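Play food on real plates and boards — how do you store it and keep it clean?

Posted in Home and Family, Ellham Community Help
3rd October

Emil Aigner

Hello all, hoping somebody has a system for this. We do a pretend kitchen table for the little ones at the hall in Ellham, and over time it has drifted away from the plastic tea set towards proper things. Real plates, a real bamboo cutting board, that sort of thing. The children much prefer it (so do I, the plastic set was horrible) but I've ended up with a few problems.

First, the board. I've been wiping it with a wet cloth after every session and it's gone a bit rough and furry along one side. Do I oil it? Sand it? Is it done for?

Second, the soft pieces. They pick up every bit of fluff going, and the brighter ones look grubby first. Can they go through the machine or will they come out as porridge?

Third, plates. Ours have ridges round the rim and paint gets into them whenever somebody comes over from the craft corner with sticky hands — I've been going round with an old toothbrush and it takes ages.
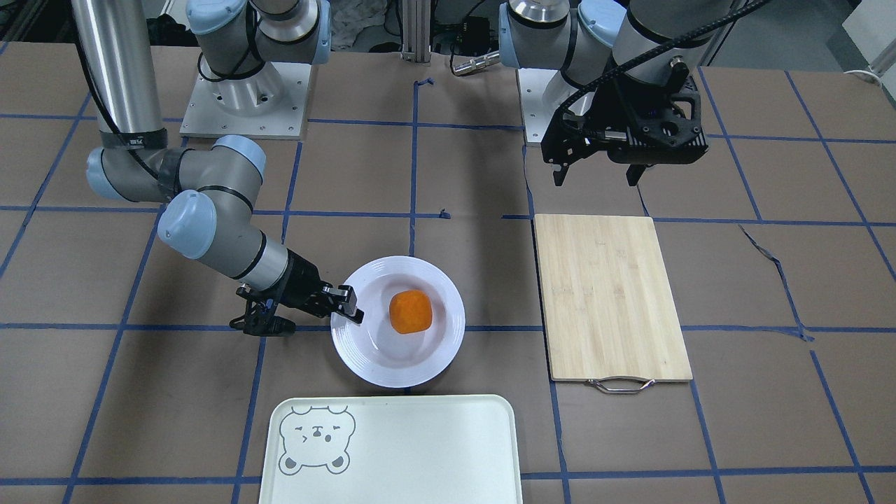 White plate with the ridged rim, bamboo board beside it.

I'd like to keep the brown table as it is and not put a cloth over it, as things slide about when there's a cloth. Budget is whatever is in the tea tin, so please don't send me links to fancy crates!

Gion Fuchs

Hi Emil, we had nearly the same set-up over in Pitovdale for years so I can help with most of this.

The board is fine. Bamboo goes furry when it's had a lot of water and not much drying. Let it dry out properly, stood on its edge and not flat, for a couple of days. Then give it a light rub with fine sandpaper, 400 grit if you've got it, going along the grain, and wipe the dust off. After that a thin coat of food-safe mineral oil, leave it overnight, buff off what hasn't soaked in. I did ours 2 times the first week and then only when it looked thirsty. Don't use cooking oil, it goes sticky and starts to smell.

For the soft bits, look for a label first. If there isn't one I'd never risk the machine. Cold water, a drop of washing-up liquid, dab with a cloth, squeeze in a towel and leave somewhere airy. Felt shrinks, foam holds water for ever, and anything with a cardboard middle is ruined the minute you dunk it (ask me about the aubergine). For fluff, a strip of parcel tape round your fingers works as well as any roller.

Plates: soak them in warm soapy water while you do the rest of the tidying, and most poster paint lifts out of the ridges without scrubbing. If it's acrylic then you're stuck with the toothbrush, sorry.

Storage — we had one shallow box for food and one for plates, boards stood up at the back. Shallow matters, or they tip the whole lot out looking for the one at the bottom.

Lazăr

just put the plates in the dishwasher?? ours have been in loads of times and they're ok. not the board though

Emil Aigner

Thank you both! Board is standing up on the windowsill now and I'll get some oil at the weekend. No dishwasher at the hall, Lazăr, but I might take the plates home with me. Gion, I do want to hear about the aubergine.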